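4.3 Does replanning help on a cluttered table?

Plelier ships with a replanning layer that is meant to throw away a motion plan whenever the scene estimate changes by more than a set threshold. The release notes describe this as a clear gain. We were not convinced. A planner that stops and thinks again will look careful in a video, but it may simply be paying for a noisy scene estimate further up the chain.

We ran 119 trials with the layer on and repeated the same start states with it off. The arm, the gripper and the Manole pose estimator were left alone between the two conditions, and the threshold stayed at its default value. Objects were kitchen items of mixed shape and finish, including a plate, a tray, a cup rack and fruit (Figure 6). Clear and shiny items were kept in on purpose, as earlier tests by other groups tended to leave them out.

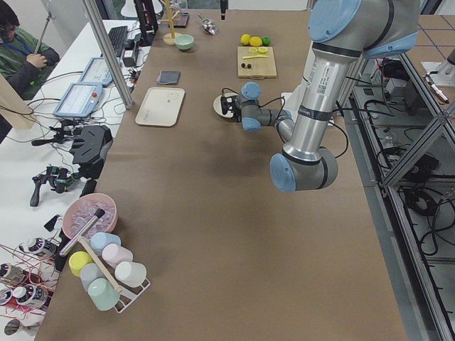
Figure 6. Workspace for the replanning trials, with the gripper at the white plate.

Toàn Châu, who read a draft of this section, objected that a default threshold tells us little, and that any fair test should tune it for each object class before judging the layer. We accept part of this. A tuned threshold would probably cut the number of needless replans. It would also need labelled trials for every new object, and the layer is sold as a way to avoid exactly that labour.

With the layer on, 68 trials triggered at least one replan. We went through the logs for each of these by hand. In all but nine, the estimate had shifted while the object itself had stayed put, so the new plan answered a change that never took place. Most of the shifts came when the wrist passed between the camera and the target. Freezing the estimate during that part of the reach would be a cheaper fix, and we would like to see it tried before more planning code is written.

We can't say how far this carries over to other estimators. Cenetent smooths its poses over time and may hide the problem, at the cost of reacting late when something really is knocked.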